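How do I get a cotton T-shirt back to its old size?

Posted by Kohei Higuchi, 21 February 2020
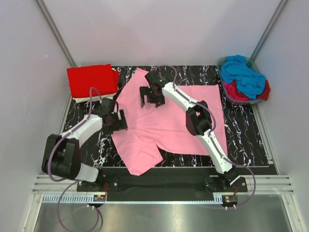

So my favorite tee went through the dryer on high and now it fits like a kid's shirt. It's 100 percent cotton, from Vimby, and I've had it for years. I already tried pulling on it while I watched TV – no luck, it just crept back. Is there a trick, or do I give up and hand it to my niece?

Tyson Turcotte
Been there! Fill the sink with lukewarm water, add a good squirt of hair conditioner (any cheap one) and let the shirt soak for 15 minutes. Don't wring it. Roll it up in a towel and press, then lay it flat and tug gently all the way along, sides first and then the length. I put mugs on the hem and sleeves so it can't pull back in. Let it dry like that overnight. Mine got most of its length back, but the neck stayed a bit tight. You can do it twice if you need to.

fortin_laundry_fan
just buy a bigger one lol

Maribel
What Tyson said, but I use baby shampoo. Watch out if there's a print on the front, mine cracked when I stretched it. And wash it cold from now on and hang it up to dry – my Zevberg dryer shrinks stuff even on low, so no cotton tees go in there anymore.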